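Packing Day at the Garnine Street Hall

Every year our small club moves its summer play boxes from the hall in Nutthorpe to the field house in Jundstead. The boxes hold the things for outdoor games, for craft hour, and for the shelf we call "odds", where everything goes that has no other home. This page was made on 28th February, so there is still much time before we open in July.

We do the packing in clear bags. Before, we used paper sacks and wrote on them with a marker, but the writing went away in the damp of the field house and we had to open each sack to find one skipping rope. With clear bags you see the thing at once. We bought 400 of them from Ersoy, the packaging shop behind the bus station, and I think they will be enough for 3 summers if we are careful and wash the ones with mud.

The order of the work is simple. First the balls, then the sticks and rods for the craft hour, then the small parts. It is allowed to mix two kinds in one bag when both are for the same game. Please do not press the air out too strongly, the seams do not like it.
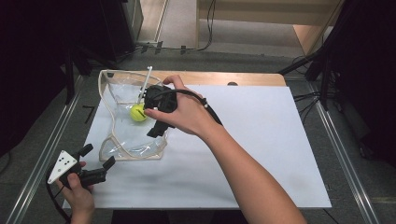

A tennis ball and a thin white rod in one clear bag, on the white board.

The yellow-green balls are the easiest to find again, also in the bottom of a deep box. For the thin rods I have one request. Put them in with the end up, where you can take hold of it, and leave the bag open until the box is full. Last summer many were bent, and the children could not use them for the flag game.

We work on a white board laid over the table. It gives a clean surface, and small things are easier to see on it than on the wood. When you finish your turn, please wipe the board and leave it on the table for the next person.

The full list for this year is 40 bags in 11 boxes. The boxes for Jundstead have a green sticker on the short side, and the ones that stay in Nutthorpe have no sticker. If you have tennis balls at home that you do not need, you can bring them to the hall on any open evening. Old ones are also welcome, but please not the ones which the dog has chewed.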